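Home & Habits | Kitchen
December 19, 2019
By Gudrun Frerichs

The one-bowl supper, and other things I was told would change my life

Every December my inbox fills with promises. This year's favourite is eating everything out of a single bowl. Use a smaller dish, the thinking goes, and you will eat less, waste less and wash up less, and by June you will be a calmer sort of person. A reader sent me the Wornard plan, a booklet of 60 suppers built on this idea, and asked whether it was worth the money. I gave it 13 evenings.

I should say that I went in doubtful. I have been writing this column long enough to remember when the answer was bigger plates, so that the food had "room". Before that it was chewing slowly. The booklet talks a good deal about "clearing your surfaces and your mind", and I did clear the worktop, which took most of a Sunday.

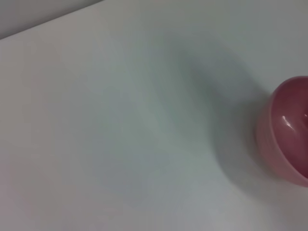 The suppers are fine. Some are good. The lentils with lemon I have made again, and the rice with egg and greens is what I eat on a tired evening anyway, without a booklet. But the claim on the back cover is that you will "naturally" eat less, and I didn't. I had seconds on most nights. A small bowl is very easy to fill again, and the pan was right there on the hob.

As for waste, I threw out the same half bunch of coriander I always throw out. The plan calls for a spoonful of it on Monday and doesn't mention it again until the following week. Whoever wrote that has never opened my fridge. There is also a shopping list that asks for two kinds of vinegar, and as far as I can tell only one of them is ever used.

Washing up did drop a little, I'll grant that. Then again, the recipes need a pan for the grain, a pan for the vegetables and a jar to shake the dressing in. You eat from one bowl – you don't cook in one.

My neighbour Tạ, who is a far better cook than I am, read through it over tea and wanted to know where the salt was. I hadn't noticed. It is left out of nearly every recipe, and there is a page near the end about "waking up your tongue". I added salt.

So would I buy it? No. Borrow it if you can, copy out the lentils, and use whatever bowl you already own and like eating from. If you have been given it for Christmas, the soups are the part to start with.

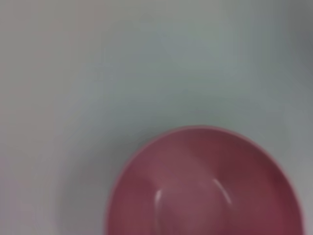 Your letters

Several of you wrote about my piece on descaling kettles. Yes, white vinegar works. No, I still don't think you need the special sachets. I will come back to limescale in the new year, when I have tried the tablets one of you swears by.

Recent items
Do you need a bread bin?
Evon slow cooker: two months on
Brurivetti coffee pots and the price of a nice handle
Freezing soup without the mess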